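Banc d'essai : la dînette Skondisia, coffret « Retour du marché »

Nous avons deux critères pour juger une dînette : est-ce que l'enfant y revient le lendemain, et est-ce que l'adulte marche dessus pieds nus en jurant. Le coffret Skondisia s'en tire bien sur le premier. Pour le second, il faut encore que je vous parle de la fraise.

Prix constaté : 119 euros. Oui, pour des fruits qui ne se mangent pas. À ce tarif, on peut remplir un vrai panier au vrai marché pendant un bon moment, mais le contenu ne tiendrait pas jusqu'en avril. Le fabricant vend aussi une version réduite à 70 euros, sans la vaisselle verte, que je déconseille puisque la vaisselle verte est ce qu'il y a de mieux dans l'affaire.

Le ketchup

Commençons par la vedette. Une bouteille en feutrine rouge, un peu pelucheuse, avec une étiquette blanche en forme de maisonnette, un liseré vert foncé et une tomate toute ronde posée au-dessus d'une arabesque verte. Mon fils y voit un bonhomme qui sourit. Je ne le vois plus autrement non plus, et je ne peux donc plus me servir de ketchup sans me sentir observé.

Côté solidité, rien à redire après 5 semaines. La feutrine bouloche un peu sur les bords, comme toutes les feutrines. La notice conseille un lavage à la main, à l'eau froide, sans essorage. J'ai essayé un dimanche soir ; comptez deux nuits de séchage et un enfant inconsolable dans l'intervalle. Ma note pour le ketchup seul : 5 sur 5, avec la mention « passion déraisonnable ».

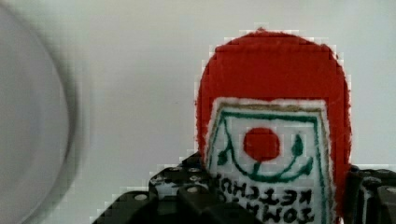
La vaisselle et le reste

Changement d'ambiance. Autant le ketchup a du caractère, autant la vaisselle joue la discrétion : vert menthe pâle, gris lavande, gris bleuté, une palette de salle d'attente de dentiste haut de gamme. C'est joli sur une table blanche. C'est même le genre de dînette qu'on laisse traîner exprès quand on a des invités.

La grande passoire ovale est réussie. Les trous sont nombreux, elle a une poignée à chaque bout, et elle a déjà servi chez nous de casque, de barque et de lit pour hamster en peluche. La petite tasse assortie, avec son manche fin, est vendue comme « verre doseur » ; dans notre cuisine, elle est officiellement une casserole et la discussion est close. Le plat ovale, lui, est immense. On y servirait un turbot. Le coffret ne contient pas de turbot.

Restent les fruits. La demi-orange est superbe, avec ses quartiers bien dessinés et son anneau de peau blanche. La banane est livrée épluchée, ce qui prive l'enfant de la seule étape qui l'intéresse dans une banane. Quant à la fraise rouge, elle a la taille idéale pour disparaître sous un canapé puis réapparaître sous un talon, vers 2 heures du matin. Elle partage le bol gris-bleu avec un fruit rose qui divise la famille : pêche pour les uns, deuxième fraise pour les autres. J'ai écrit au service client pour trancher. On m'a répondu en me souhaitant de beaux moments de partage.

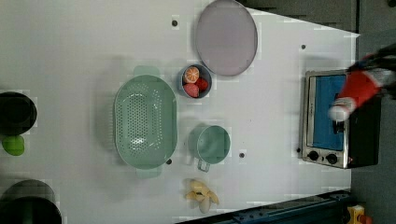
Volume 2, numéro 5

Face à la concurrence

J'ai eu entre les mains le coffret Mistex, moins cher, plus fourni, et dont les couleurs rappellent un gilet de chantier. Les enfants l'adorent, évidemment. La gamme Tedora est plus sobre, mais ses légumes se coupent en morceaux à velcro et la moitié du poireau a quitté notre domicile dès la première semaine. Takagi propose de très belles pièces à l'unité, à des prix qui supposent qu'on ne laissera personne jouer avec.

Skondisia se place entre les trois, avec un défaut agaçant : aucun rangement fourni. La boîte d'origine se déchire à l'ouverture et la passoire, bourrée jusqu'aux poignées, fait office de coffre. Le plat n'y entre pas. Il dort sur le micro-ondes.

On aime : le ketchup, la passoire, les couleurs qui ne font pas mal aux yeux.
On aime moins : le prix, la banane déjà épluchée, l'absence de boîte digne de ce nom.

Verdict : à se faire offrir par les grands-parents.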